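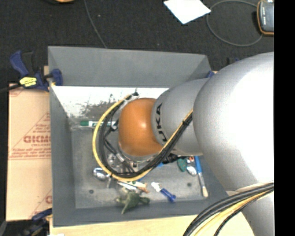

A deep grey bin of odds and ends, with small tools, utensils, a toy, a paintbrush and a green-capped marker.

Magazine > Makers and Menders > Interviews

The joy of the mixed box: Sayaka Koyama on odds and ends

Ask Sayaka Koyama what she keeps in her kitchen drawer and you'd better have put the kettle on first. She has been collecting, sorting and writing about small household things for 10 years, and she still talks about a good spatula the way other people talk about holidays.

Her project, Fanditz, began in October with a single stall at the Ukcombe indoor market. The idea is lovely and simple. You bring a box of bits from home, tip it out on the table, put back what you use and swap the rest. There are no prices and no separate tables for kitchen and garage, and that last part was deliberate.

"I tried it sorted, the very first morning," she says. "Utensils here, tools there, toys in a basket on the floor. People walked straight to their own table and left again! When I muddled it all together they stayed for an hour. You come for a screwdriver and you find a whisk, and then you remember you've been beating eggs with a fork since you moved house."

I mention that my own box at home has a paintbrush in it that has never met any paint. She is delighted.

"Oh, but that's a pastry brush waiting to happen, if it's truly clean and the bristles are the right sort. Or it's for dusting keyboards, or getting crumbs out of the toaster tray. I have one that does nothing except brush soil off the windowsill. A paintbrush is the most useful thing that people think they've finished with."

Markers are another favourite, and she has firm views on them. A marker belongs in the tool box, she says, and it belongs lying down.

"Flat, always. Stand them up and half of them dry out on you, at least mine do. And keep one you can spot. I like a bright cap, green or orange, because when you're up a ladder asking someone to pass you the pen, you want to be able to say which pen."

What about toys? Most of us would fish a toy out of a box of tools the moment we saw it. Koyama leaves hers in. There is a plastic hippo in the box she uses for bicycle repairs, and it has been there so long that she looks for it when she wants to know she has picked up the right one.

"My mother did the same thing with her sewing. There was a little wooden duck in with the bobbins. She grew up near a hardware shop called Furukawa where the owner let children choose something from a tray by the till, and the duck came from that tray. So to me a toy in with the useful things looks completely right. It looks like somebody lives there."

By the spring she had started writing things down. Every object that crossed the table went into a notebook with a line about where it had come from, if the owner knew, and the notebook now has 658 entries. She reads me a few. A melon baller used only for filling bird feeders. A tape measure with the first bit snapped off, so that its owner adds it back on in his head. Three potato mashers from the same family, all brought in by different cousins.

The containers get her going as well (I had not expected to spend so long on containers). She likes a deep bin with a wide floor, in a plain colour, and she won't be talked out of it.

"Grey is brilliant. Everything shows up on grey. And you want room to push things about with your hand, so it can't be too full. If you have to dig, you stop looking and just grab. I don't mind scuffs at all. Scuffs mean it gets used."

She once bought a set of drawer dividers called Flekix, with eight little compartments, and gave it a fair go. It lasted until she needed somewhere to put the rolling pin. The compartments now hold seeds.

So how should a beginner start? Koyama suggests one box and one evening, with the radio on. Tip everything out. Pick up each thing and say what you last did with it, out loud if you can bear it. Anything that gets a story goes back in, even if the story is silly.

"And then leave it mixed," she says, already reaching for the notebook to show me the entry for a garlic press. "Please. You'll find things you weren't looking for, and I think that's the best bit of having things at all."

Related
Two cheers for the bread bin
How to oil a wooden spoon
Readers' drawers: your letters
A morning at Ukcombe market

Contact us | © 2025 Makers and Menders | Back to top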